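Kalisier shared workshop
Bench and controller inspection, two-arm build
Date: 1 July 2023
Inspected by: Wubit Negash
Second check: Kidus Seyoum
Marks: OK, FIX (before next power-up), OPEN (carry to next sheet)

Section A. Bench and floor

A1. Tabletop clear of hand tools and loose hardware. OK
A2. Table panels level at the seam. OK
Comment: Re-shimmed in June. Check again if the table is moved.
A3. Power strip and cables outside the walking path. FIX
Comment: Strip is on the floor behind the table and cables cross the floor there. Tape down or reroute along the wall.
A4. Tripod legs clear of arm travel. OK

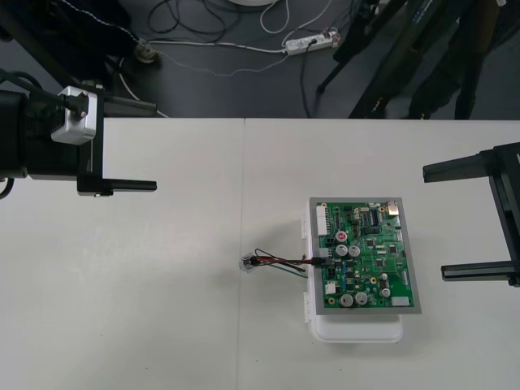 A5. Emergency stop reachable from both long sides. OK
Comment: Tested from each side, arms at rest. Both drop out.
A6. Arm speed limit set for bench work. OK
Comment: Kidus reset it to the Plorlow profile. Do not change it without a note in the log.

Section B. Board handling

B1. Board supply disconnected before the grippers close on anything. OK
B2. Board held in its metal frame, no contact with components. OK
B3. Grip force below the limit on the Onuoha sheet. OPEN
Comment: Left gripper reads 4 N over the right at the same setting. Nahom Kassa to recalibrate.
B4. Harness seated, no strain on the connector. OK
Comment: Route the wires away from the fingers before any closing move.

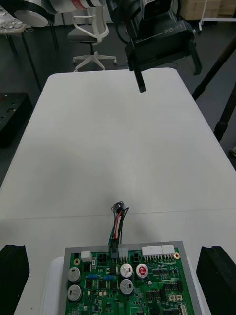
B5. Chairs pushed back past the reach of the arms. FIX
Comment: Mark the limit on the floor. Reach was worked out with the old fingers and needs to be measured again.
B6. Wrist cables have slack through full rotation. OK
Comment: Cycle count at inspection 488. Replace ties at 2,000.

Section C. Controller board, close check

C1. Labels legible: RB10, RB5, SWITCH, LAN2CAN. OK
C2. Slide switch position agrees with the arm model in the log. OPEN
Comment: Log entry is blank. Hawi Endale to fill in.
C3. No solder debris between chip pins. OK

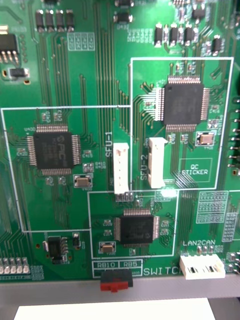 C4. QC sticker applied after second check. OPEN
Comment: Hold until B3 and C2 are closed.
C5. Spare board bagged and shelved. OK
Comment: Bag 83, Skidon shelf.

No powered runs until A3 and B5 are signed off. Send corrections to Wubit.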